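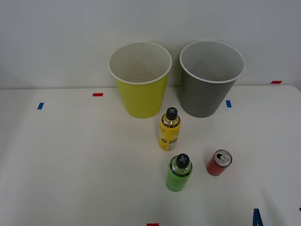 Tesex Diplomatic Readouts, data card

Summary
Tesex is a text collection of official readouts of telephone calls between heads of state or government, and of joint statements issued after such calls. It holds 1348 documents in English. Release date: Monday, October 5, 2020. Maintainer: Traian Barbu.

Sources
Texts were taken from the public press pages of foreign ministries and leaders' offices. Calls held before the year 2000 are left out. Where both sides published a readout, both are kept and share a call_id. Of all documents, 1021 belong to such a pair or larger group.

Fields
doc_id: string, unique
call_id: string, shared by all readouts of one call
side: issuing country, three-letter code
date_call: date of the call, empty if not stated
date_pub: date of publication
topics: one or more of 9 labels (trade, health, security, borders, aid, energy, climate, transport, other)
text: body of the readout, UTF-8, headings removed

Labelling
Topic labels were assigned by Floarea Nistor and Benedita Calado, working separately. Disagreements were settled by the maintainer. The label "aid" covers loans as well as grants. Courtesies at the start and end of a call are not labelled. 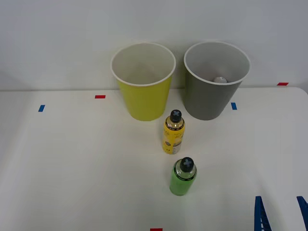
Balthasar Frei objected in review that a shared call_id suggests the two sides agree on what was discussed, when quite often one readout mentions a border dispute and the other leaves it out. The field stays as it is. It records only that the readouts refer to the same call, and topics are set per document.

Known gaps
Coverage is uneven between countries. Offices that publish only in their own language are missing. Some pages were edited after publication; the version stored is the one online at the time of collection in May.

Loading
Files are tab-separated, one per year. Run the Manton script with --check before use. It reports duplicate doc_id values and empty text fields.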